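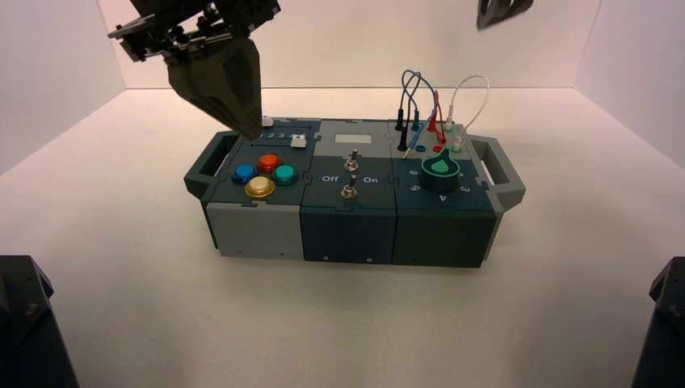 Vol. 14, No. 5

Visit report: Stinoline, Bíró building, Room 209

The September visit went to the manipulation lab at Stinoline, on the second floor of the Bíró building. The group had been promised a demonstration of two-arm work on a task board, followed by a walk through the machine shop. The shop was cut short. Most of the afternoon went to a fault that appeared at 2:20 p.m., and this report covers mainly that.

Our host was Attila Oláh, who runs the test cells. He gave the safety briefing in the corridor: stay behind the yellow line, no bags on the benches, the cell door remains shut while the amber lamp is lit. Safety glasses were issued. Two members had asked in advance about laser classes; there are no lasers in the cell.

The cell

The work area is a white enclosure with a back wall and two side walls, open toward the operator. Two arms reach in, each with a two-finger gripper. Both arms are driven by a controller the company calls Tomeo, now in its second hardware revision. Above it sits the planning layer, Cistance, which takes the camera input and issues targets. Stops are handled in Tomeo. Cistance can request one but has no part in carrying it out, and Oláh was clear that he would not have it any other way.

The board is a box built from three modules, with a carrying handle at each end. The left module has four round push buttons in blue, red, teal and yellow, with a slider near the back. The middle one has two toggle switches, marked Off and On. The right one has a large pointer knob with numerals around it, and behind the knob a set of sockets with test leads plugged in. The leads are the difficult item. They are flexible, they stand well above the top surface, and the planner has to guess where the loops will go when one of them is touched.

The board is not bolted down. Several of us asked about this. The lab wants the arms to cope with a board that shifts, and a fixed board hides excess force. It will matter further on.

The normal sequence has 14 steps. The left arm does the buttons and the slider, either arm may do the toggles, and the right arm does the knob and the leads. Steps on different modules may overlap in time. We watched four complete runs without incident. Speed was modest, well below what the arms are rated for. The button presses were clean. The knob took two grasps on each run, the second one being a deliberate regrasp to get the rest of the turn.

The fault

On the fifth run, the left arm was moving the slider while the right arm was drawing a lead out of its socket. The left gripper rode up on the slider knob and pressed down on the module. The force limit tripped and the left arm stopped, correctly, within the time given in its data sheet. The right arm did not stop. It went on pulling, with the board now pinned at the left end by a stationary gripper, and the board rotated under the load. The plug came free, the right arm completed its retract and then halted at its next waypoint with a message on the operator screen reading PEER NOT READY.

The operator pressed the emergency stop at about the moment the message appeared. Power was removed from both arms and the brakes engaged. No person was inside the line and there was no damage beyond a scuff on the module cover. The hardwired circuit, in other words, did its job. What failed was the coordinated protective stop, the one that is supposed to halt both arms when either trips a limit.

Oláh did not restart. He locked the cell, hung the tag, and asked the group whether it wanted the machine shop or the fault. The vote was not close.

Finding it

The first suspect was the link between the two halves of the controller. Tomeo has one drive unit per arm, and each unit publishes its state to the other on a fixed cycle. A dropped link should cause a stop on both sides after seven missed cycles. The log showed no missed cycles at all. The left unit had reported PROTECTIVE STOP and the right unit had received it.

The second suspect was the planner. Cistance logs every command it sends, and the log was put on the wall screen. It had stopped issuing targets to the right arm almost at once. The arm, however, already held a buffered segment for the retract, and a buffered segment is executed to its end unless the drive unit is told otherwise. This explained why the right arm stopped where it did. It did not explain why the drive unit had ignored its partner.

The answer was in the configuration. Each drive unit has a stop group number, and units in the same group halt together. The left unit was in group 1. The right unit was in group 0, which is the factory setting and means standalone. The right unit had been replaced during the summer after a bearing in the cooling fan failed. The motion parameters had been restored from backup. The stop group is held in a separate safety file with its own password and checksum, and restoring the motion backup does not touch it.
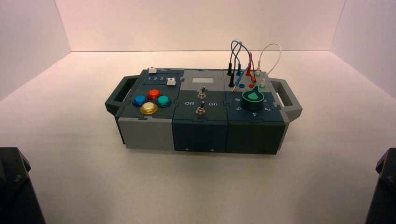

Both units had passed their self-test every morning, and this was the part that held the room's attention longest. The self-test compares the safety file against its own checksum. A factory file with a valid checksum is a valid file. Nothing in the routine compares one unit's file with the other's, so a pair of drives that disagree about whether they are a pair will each report healthy.

The weekly check did not catch it either. It calls for a person to press the emergency stop with both arms in motion and confirm that both halt. The emergency stop cuts power on both units through the hardwired circuit and has nothing to do with stop groups. The check had been done and signed. It exercised the wrong path.

Correction and retest

The safety file for the right unit was loaded from the commissioning copy and the checksum read aloud by one engineer and confirmed by another. The retest was done without leads in motion. Both arms were run slowly along a straight line in free space, and a force trip was provoked on one arm with a foam block held on a long pole. The test was done from the left, then from the right, then from each side again with the direction of travel reversed. Both arms halted every time. The four results were written on the cell sheet before the tag came off.

Oláh then listed what he intends to change. The cross-trip test with the foam block goes into the weekly check, on a line of its own. The stop group number of each unit is to be shown on the operator screen at startup. A drive swap will need two sign-offs, one for the motion file and one for the safety file. He would also like Cistance to refuse to start a two-arm job if the groups differ, though only as a convenience -- the refusal belongs in the controller, and he has asked the firmware group for it. He had no date for that.

There was some discussion of the buffered segment. One member held that a retract should never be allowed to run on after the planner goes quiet. The lab's view is that halting halfway through a pull leaves a loaded cable in the gripper, and that a short buffer is the lesser problem provided the stop groups are right. The matter was left there. Members with two-arm cells of their own may want to look at their settings for the same default.

A question was also put about the slider. The left gripper had closed slightly high on the knob, and the planner had taken the contact as a good grasp. Oláh treats this as an ordinary manipulation error. It will happen again, and the force limit is there for it. He expects to adjust the approach height and is not treating it as part of the incident.

Machine shop

We had a quarter of an hour left. The shop makes gripper fingers and fixtures for the cells upstairs, mostly in aluminum, with a small mill and one lathe. The fingers are tapered by hand finishing after the mill, and the rack of rejected pairs was of some interest; most had been scrapped for tips that did not meet evenly when closed. The coolant system was being drained, so nothing was cutting.

Practical notes

Visitor parking is behind the building, and the barrier code is given out at reception. The elevator was out of service and the stairs are steep. Safety glasses fit over ordinary spectacles, but only the larger size does so comfortably, and there were five of those. Coffee was served in the corridor outside 209. Stinoline has offered a return visit once the firmware change is in, and members who want to be on the list should give their names to the visits desk.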